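Handling Light Objects: Notes for Session 2
Props and Display, Room 814
Tutor: Tania Hettiarachchi

Balloons come up in nearly every window or table display brief, and most of the breakages happen at the handling stage. Read these notes before the practical.

Surface
A bare tabletop is a poor place to put a balloon down. It slides, and grit left from the last job can mark the skin or burst it. Lay a cloth first. Leave it crumpled, as the folds stop the balloon rolling. A plain grey or black cloth also makes a pale balloon easier to see, and a dark curtain behind the table does the same job.

Holding
Use two points of contact on opposite sides. One hand goes over the top with the fingers spread along the curve. The other steadies the side, with the thumb low down. Press only enough to stop it turning. Keep rings, nails and tools away from the skin.
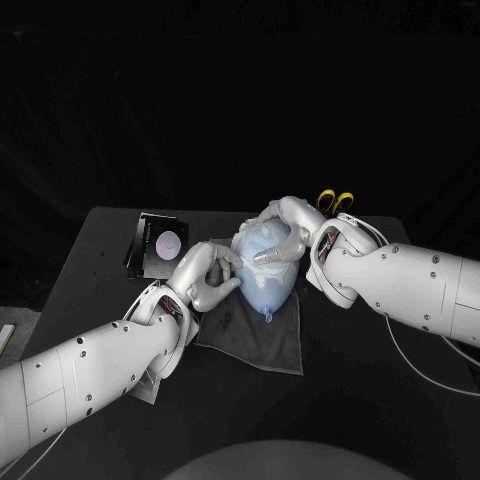

Fig. 1. Light blue balloon on a grey cloth, held from the top and the side.

Pressure
A fully blown balloon has little give and will push back against the fingers. One let down slightly is easier to grip and lasts longer on display. For the Hurkness exercise, let a little air out before tying.

Practical
Work in pairs. Each pair needs a cloth, a balloon and the Skamdale record sheet. Move the balloon from cloth to stand 16 times, changing over halfway, and write down any slips.

Sheets go to Nimal Sivakumar by July 9, 2024. Bring your own scissors.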